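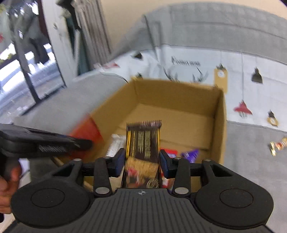
1/ Vending route restocking, continued from the April thread. Last time was pricing. This one covers pick lists and date rotation for small snack accounts.

2/ The route has 11 stops. The two largest are the Hitton office block and the Plolcombe depot. Hitton buys chocolate and coffee. Plolcombe buys chips and very little else.

3/ Pick list format: stop, slot, item, par, on hand, pull. Pull is par minus on hand. Leave it as a formula. If you type over it once, you will be hauling the wrong case all month.

4/ Par levels. I set par at one service interval of sales plus 20 percent. Slots that sell out twice in a row go up by one row. Slots that return stock twice in a row lose a row.

5/ Total units pulled last cycle: 1061. Of those, 126 came back to the shelf unsold. Most were granola bars from the Bevan site, which changed shift hours and didn't mention it.

6/ Date rotation. Sort by best-by date when the case arrives. Sorting at the machine takes longer and you do it standing up in a hallway.

7/ Marker on the case end, month and year, two inches high. Old stock to the left, new stock to the right, pull from the left. Same direction on every shelf.

8/ Chocolate gets its own rule. Nothing rides in the van past noon from June on unless it is in the insulated tote. Bloom is harmless but people ask for refunds.
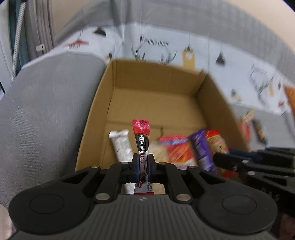 9/ Single-serve coffee is the easiest category to carry. Light, long dated, no melt. The problem is moisture. Store it off the floor and away from the sink wall.

10/ Count single-serve by the full box and treat open boxes as zero on hand for ordering. You will run slightly heavy. At that unit cost it doesn't matter.

11/ Software: I tried Diltidow for two cycles. The route map is fine. The par report rounds up to full cases with no way to turn it off, so a slot needing 3 bars orders 24. Back to the spreadsheet.

12/ Spreadsheet is now 247 rows, one per slot. Freeze the top row, filter by stop, print one page per stop. Paper still beats a phone when both hands are in a machine.

13/ Next thread is coin mechs and why the one at Bevan rejects newer quarters. Still waiting on a part.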